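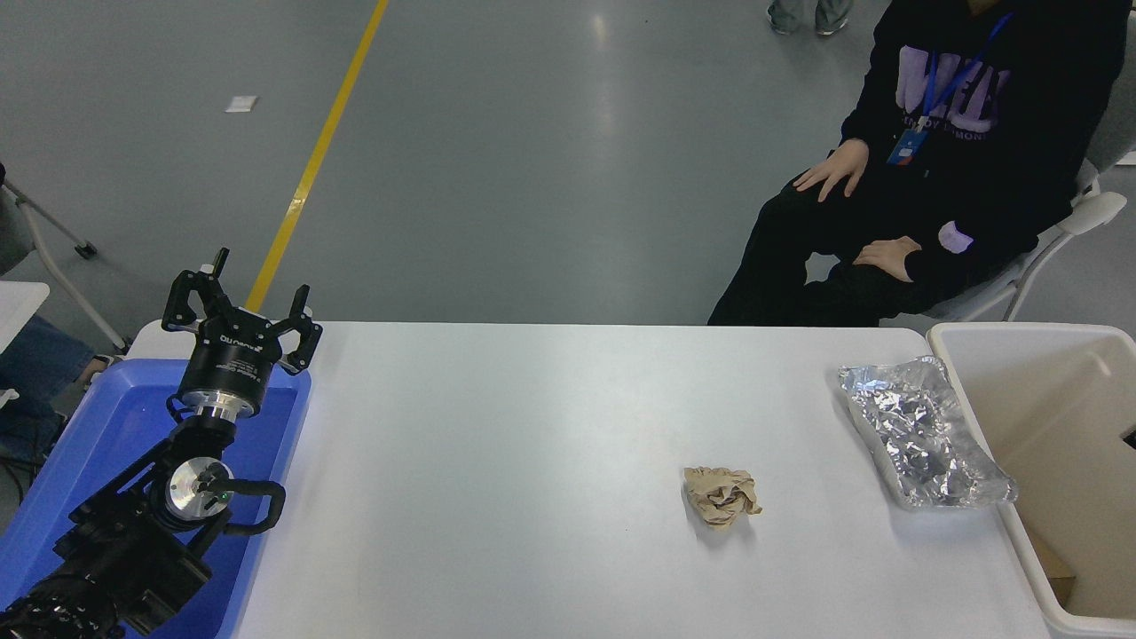 The long white table, blue tray on the left end.

July, 9:40 p.m.

Rain again last night, and the stain on the bedroom ceiling is bigger. I drew a pencil line around it last week and it has gone past the line on the window side by the width of my hand. The bucket had an inch in it this morning. I emptied it, put a towel in the bottom to stop the noise, and got up for good at five.

I called Farnum Roofing as soon as they opened. The woman on the phone was nice and said Osaze Ugwu could come by at lunch to look. I had expected to wait until next week. I told work I'd be gone from noon and drove home with a sandwich on the passenger seat.

He was in the driveway when I got there, already looking up with his hand over his eyes. He put his ladder against the back gutter and was up there for quite a while. I held the ladder for the first part and then he told me I didn't need to, so I stood in the grass and ate the sandwich. The neighbor's dog came to the fence and watched me eat it.

It isn't the shingles. I was so sure it was the shingles. He says it's the flashing where the chimney goes through, and that whoever did it last used roofing cement over the old metal instead of replacing it. The cement has cracked all the way along the uphill side. Water gets in there, runs down a rafter, and drips off where the rafter meets the wall, and that's why the stain is over the bed and nowhere near the chimney. He had pictures on his phone. He also said the chimney cap is rusted through and two of the top bricks are loose enough to lift out by hand. He put them back where they were and told me not to let anyone walk under that side of the house in a high wind.

Then we went up into the attic with a flashlight. I haven't been up there since we put the Christmas boxes away. The insulation under that rafter is flat and dark, and the box with Mom's quilts was sitting four feet from it. The box is fine. I brought it down anyway and it's in the hall now. He pressed a screwdriver into the roof boards in several places and said the wood is still sound, which was the first good news of the day. He thinks one more winter would have done it.

The price is $2080 for new flashing, a new cap, and resetting the bricks. That doesn't include the ceiling. He can start in 8 days if the weather is dry, and meanwhile he'll come back tomorrow morning and tie a tarp over the chimney side for nothing. I said yes to the tarp and told him I'd call about the rest.

I spent the afternoon at work not doing much. I called Provus on my break to ask about a claim. I was on hold for most of it and then got a man who read me the part of the policy about gradual damage. He said I could file anyway and they would send an adjuster, but that a cracked seal is normally treated as wear. The ceiling might be covered if I can show when it started. I have the date I first wrote about it in here, so I went back and looked tonight. I wrote "small brown mark over bed, check on it" in the spring and then didn't mention it again until last week. I don't think I'll be sending them that page.

Nkechi called after supper. I told her the price and she said to get a second quote, and gave me the name of the people who did her porch roof, Babalola and Sons. I called and left a message. I don't really want a second quote. Osaze went up the ladder and came down and told me what was wrong, and it made sense, and he didn't try to sell me a whole roof. The last company did, two years ago, and I suppose that's why I kept putting this off. But she's right that it's a lot of money and one more phone call won't hurt. If they haven't called back by noon tomorrow I'm telling Farnum to go ahead.

Money: there's enough in the house account to cover it, with a little left over. The gutters on the front will have to wait, and so will the bathroom fan. I had been thinking of going to see Binta in August and I still could if I drive and don't fly. It's 10 hours. I've done it before in one day, but I was younger and the car was too. I'll write to her this weekend and ask if the end of the month is any better.

I moved the bed tonight. It took some doing by myself. I pulled the drawers out from under it first and found a library book I paid for last fall, so I suppose I own it now. The bed is against the closet wall and I can't open the left closet door all the way, but nothing will drip on me. The rug is over the porch rail to air out. The room looks bigger this way and I might leave it after the roof is done.

Other things from today. Beans are coming in faster than I can eat them, so I left a bag on Chidubem's steps on the way back to work. Paid the water bill. The dentist's office called to move my cleaning to the 14th and I said fine without looking at the calendar, so I need to check that. The kitchen clock has stopped again and I think it's more than the battery.

The forecast says a chance of showers after midnight, then clear until the weekend. The bucket is back in place with a dry towel in it. Osaze said he'd be here at seven with the tarp, so I need to move the car off the driveway before then and put the hose away where he won't trip on it.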